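Chapter 6
Watching a Robot Work: What to Look For on a Site Visit

In this chapter you will read about
Planning a visit so you come home with something useful
The difference between a task and a demonstration
Two-arm work, and why furniture is harder than it sounds
Keeping a visit log

I have a confession. The first time I was invited to see a two-armed robot at work, I wrote down almost nothing. I stood there with my mouth open (I was supposed to be the instructor!), drank two cups of coffee, and drove home happy. Then I sat down to write it up for my class and found that all I had was the word "smooth," underlined.

So when the people at Hurnlow opened their doors to us on 10/21/24, I made everybody carry a notebook, me included. There were 31 of us, which is too many for one room, and Lina Dabbas very sensibly split us into groups and sent half down the hall to the Vendik people to talk about motor control. My group stayed put for the part I'd been looking forward to — a robot, a desk, and an ordinary black chair.

I know. A chair! Su-bin Bae, one of my students that year, had been hoping for welding, and you could see it on her face. But think about what you do when you move an office chair. You grab it wherever it's handy, you lean, you feel it start to swing, and you correct without giving it a thought. Your two hands are having a conversation the whole time. A robot's two arms need to have that conversation too, and somebody has to work out what they should say to each other.

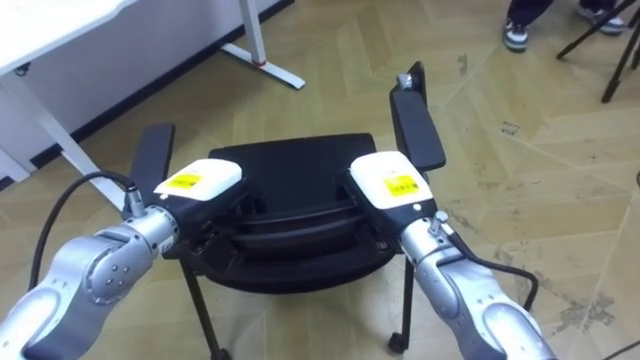
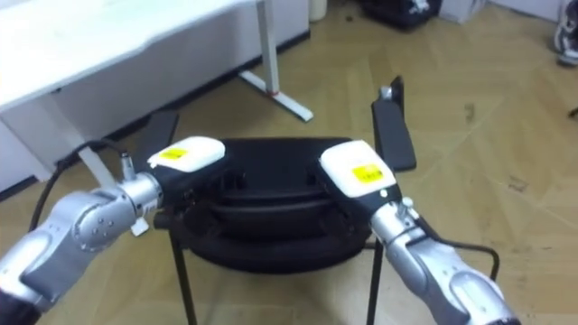 Both arms at the seat, one on each side. 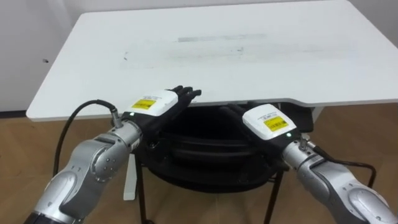
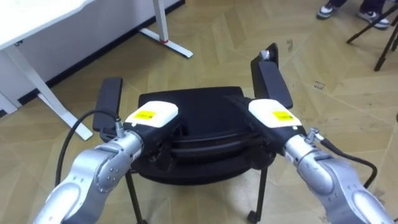 Ga-eun Cheon was our host for this part, and she was wonderful at it, mostly because she let us ask the dull questions. How do you decide where to take hold? What happens if one side slips? Costel Roman asked why anyone would use two arms when one strong one might do, and that got us ten good minutes. Try it at home with one hand on the edge of a seat. The chair turns around your hand before it goes anywhere, especially on casters. Put a second hand on the other side and you can push, pull, or steer, but now your hands can also fight each other, each one sure it knows where the chair is headed. We'll come back to that fight in Section 6.3, where it gets a proper name (internal force) and a little bit of math.

The other thing I want you to take from this visit is the difference between a task and a demonstration. A task is the whole job, with all its boring parts. A demonstration is the piece of it you get to see on the day. Both are worth your time, but they answer different questions, and a good visitor keeps them apart in the log. If you watch something once, write "once." If your host tells you it has been run 1,000 times, write that down too, and write down who told you.

Ivan Tymoshchuk, who taught this course before me, had his students rule a line down the center of every page: seen on the left, heard on the right. I thought it was fussy until I tried it. My own log from Hurnlow has a very crowded right side, and I've learned to be suspicious of that.

Before you go on, get your log started. You'll need it for the Sutherland case in Section 6.2 and for the project at the end of the chapter.

Warm-up

1. Move a chair out from a desk and back again, slowly, using both hands. Write down every place your hands touched it and every time you changed your grip.

2. Do it again with your eyes closed (clear the floor first, please). Which parts got harder?

3. In no more than 300 words, tell a classmate how to repeat exactly what you did. Trade papers and follow each other's directions to the letter. Keep both copies in your log.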